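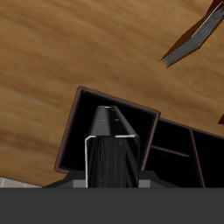 Vol. 12, Issue 2, page 7

Steltar says its new table finish will last a lifetime. Read the warranty first

Furniture maker Steltar began taking orders in February for a line of dining tables and desks coated with Elitz, a clear finish the company says will keep wood looking new "for a lifetime." The claim is printed on the tags, on the store banners and across the top of the company's website. It does not show up in the warranty.

The warranty runs six pages and covers the finish for five years. It leaves out heat marks, standing water, direct sun, pet damage and "wear consistent with household use." Take those away and it is hard to think of what might go wrong with a kitchen table that Steltar would have to pay for.

The company's case rests mostly on one number. Sales material says a sample panel was wiped down 2,039 times with no visible change. That sounds like a lot until you do the math. A family that wipes the table after breakfast, lunch and dinner would get there in less than two years. The material doesn't say what the cloth was, whether any cleaner was used, or who did the looking.

Asked for the full test report, Steltar sent a two-page summary with the same figure in it and a chart with no labels on one side. A second request went unanswered.

Jianguo Li, who has refinished furniture in Cisdale for most of his working life, was not impressed by the sample board the local store lent him. "It's a decent clear coat," he said. "I've put decent clear coats on a lot of tables. They all get scratched, because people live with them." He left a hot mug on one corner of the board overnight and found a pale ring in the morning. Steltar would call that a heat mark.

Then there is the price. The mid-size table, sold under the name Hou, costs $525 with the company's standard lacquer. Elitz adds $200. Buyers are also offered a care kit for $125, and the warranty says the finish must be cleaned "only with approved products." The kit is the only approved product listed.

Store staff in Cisdale said the upgrade is selling well and that they had not seen a claim yet. The tables have been out for a matter of weeks, so that tells shoppers very little.

None of this makes Elitz a bad product. It may well hold up better than plain lacquer, and some buyers will be glad to pay for it. But Li charges less than the cost of the upgrade and kit together to strip and recoat a table that size, and he will do it whenever the old finish gives out.

Steltar said it stands by its advertising. It would not say whose lifetime it had in mind.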